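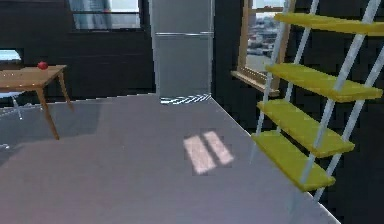 Gray tabletop with window light on it, refrigerator behind.

Keeping a Small Kitchen Clean Without Losing a Morning to It

Most of the questions that came in during June were about surfaces: dull counters, dusty walls, sticky shelves. The answers are collected on this page. None of them need special products. Dish soap, baking soda, white vinegar and a few decent cloths will do nearly all of it.

Counters and tabletops

Clear one half, clean it, move everything over, then clean the other half. Wipe with warm water and a small drop of dish soap, rinse the cloth, and wipe again with plain water. That second wipe is the one people skip. A gray or dark surface that always looks smeary usually has a film of old soap on it.

Dry with a flat cotton towel. Terry cloth leaves lint.

Check your work with the light coming in low from the side. Streaks you can't see at noon show up well at 8 in the morning.

Keep vinegar off marble, limestone and anything else that etches. If you don't know what your counter is made of, stick to soap and water.

Refrigerator doors

Stainless steel has a grain, like wood. Look closely to find which way it runs and wipe in that direction. Use a damp cloth first and a dry one right after it. For fingerprints around the handle, put a little dish soap on the damp cloth.

Door seals hold crumbs in the folds. An old toothbrush and soapy water gets them out. Dry the folds before you close the door. To test the seal, shut the door on a slip of paper and pull. If it slides out with no drag, the seal needs cleaning or replacing.
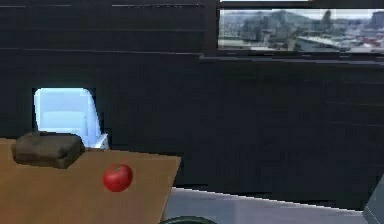
A window set in a dark wall, with the city beyond.

Dark walls and paneling

Dust shows on dark paint much sooner than on white. Work from the top down with a dry microfiber cloth, or the soft brush on the vacuum. Water on a dusty wall makes gray streaks, so leave the bucket until the dust is gone.

Where there are seams or grooves, run a dry paintbrush along each one. A two-inch brush with soft bristles is right for most of them. Remedios Dimaculangan wrote to say she wraps a cloth around a butter knife for the narrow ones — fine on hard finishes, but go gently on flat paint.

Grease spots near the stove come off with a paste of baking soda and water. Dab, wait three minutes, wipe. Test it behind something first. Flat black paint can go shiny if you rub it, and the only cure for that is more paint.

Windows

Wash windows when the sun is off them. Cleaner that dries too fast leaves marks. Use side-to-side strokes on the inside and up-and-down strokes on the outside, and you will know which side a streak is on.

Do the frame and sill before the glass. Vacuum the dirt out of the track first; once it gets wet it turns to mud. 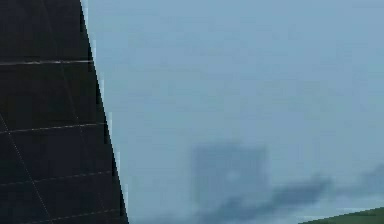
Grout and tile lines get the same treatment as grooves, with a stiffer brush. Mix baking soda with enough water to make a paste, scrub along the line, and rinse twice. Skip the wire brush. If the lines have gone patchy after years of scrubbing, a grout pen will even them out. Let the tile dry overnight before you use one.

Shelves

Take everything off, even if it's a nuisance. Wipe the top, the front edge and then the underside, where cooking grease collects and hardly anyone looks. Painted shelves in bright colors need a mild soap. Scouring powder takes the shine off in patches.

Let them dry fully before you load them again. Cans put back on a damp shelf leave rust rings. For a ring that's already there, try a cut lemon and a pinch of salt, then rinse well.

Put heavy things low and near the supports. If a board has started to bow, empty it and turn it over, if the fixings allow.
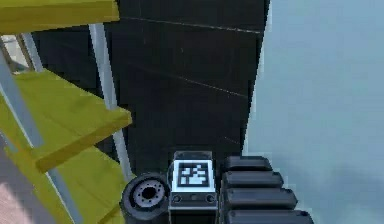

Cloths and sponges

Wash cleaning cloths on their own, hot, with no fabric softener. Softener coats the fibers and they stop picking up water. Hang them to dry with space between them.

Keep one color for counters and another for floors. Morag Pollock cuts a corner off her floor cloths, which works just as well if they're all the same color.

Replace a sponge when it smells, even if it still looks good.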